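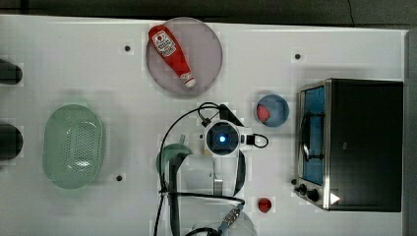 Figure 3. The tabletop kitchen workspace at the Brestton open day, seen from above the gripper.

Print this article
E-mail this article

4.2 Public demonstration

The manipulation system was shown to visitors during the Brestton open day in August. The purpose of the session was to observe how people with no background in robotics direct a robot arm through a familiar household task, and how the length and wording of their requests differ from those collected in the laboratory at Clitlow (Section 3). Attendance at the demonstration was recorded at the door; 197 visitors entered the room, and 183 of them agreed to have their spoken requests used in the study.

The workspace was the same white table used in the earlier trials. Kitchen items, including a plate, a ketchup bottle and a perforated green colander, were set out on it together with small pieces of toy food. Visitors stood behind a rope on the long side of the table and were invited, one group at a time, to ask for an item to be picked up or moved. An operator repeated each request aloud before the arm began to move. Requests that involved reaching beyond the table were declined.

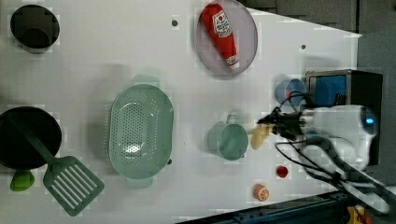
Each group was allowed 30 requests. Most groups used far fewer, and several chose to watch the arm complete a sequence selected by the operator. Groups with children tended to name the food first and the container second ("the orange goes in the cup"), while adults more often named the container first. The Sarkar parser, which had been trained on written instructions, handled the second form better than the first. Short corrections such as "no, the other one" were the most common cause of a failed parse and were logged separately.

Grasping errors were recorded by the operator on a paper form and later matched to the arm log. When an item was dropped on the table, it was left where it had fallen until the group's turn ended, so that the visitors could ask for it again. The layout was therefore not identical from one group to the next, and the results given below should not be compared directly with the fixed layouts of Section 3.
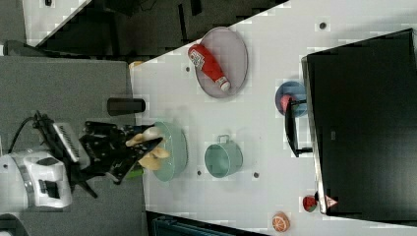 Small, rounded items gave the most difficulty, as they had in the laboratory. Bowls and cups were usually requested by color, although color names varied widely among visitors; the same cup was called green, mint and gray within a single turn. The color terms were mapped by hand to the Unditz object list before analysis. Requests in which two items shared a color term were kept in the set and marked as ambiguous.

Print | E-mail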